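Chapter 3
Storage in the Small Kitchen

Learning aims

By the end of this chapter, students should be able to:
explain how open and closed storage differ in daily use;
choose a suitable container for dry, chilled and packed foods;
plan the contents of a single shelf unit for a household of two.

3.1 Open storage and closed storage

Every kitchen, whatever its size, must hold more than its worktop will take. The household manager therefore has two decisions to make. The first is where goods are to be kept. The second is whether they are to be kept in view. Cupboards and lidded boxes are known as closed storage; racks, rails and wire baskets are known as open storage. Most homes use both, and the balance between them depends on the space available and on the habits of those who cook.

A wire basket with a shelf panel offers two levels within the floor area of one. Small items may stand on the upper panel, where the surrounding rim helps to stop them sliding off, while flatter goods are placed on the panel beneath. Air passes freely between the rods, and the contents can be checked from the side. 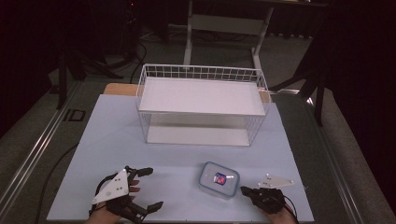 Lidded containers serve a different purpose. They keep portions together, protect food from dust and allow one item to be stacked upon another. Clear plastic is generally preferred for small quantities, as the contents need not be opened to be identified – a point taken up again in Section 3.2, on labelling.

Students who completed the Trillau household study in Chapter 2 should keep their shelf plans to hand. The same plans are used in Exercise 7, in which the contents of the Sturkthorpe kitchen are divided between open and closed storage.

Key terms: open storage, closed storage, shelf panel, portion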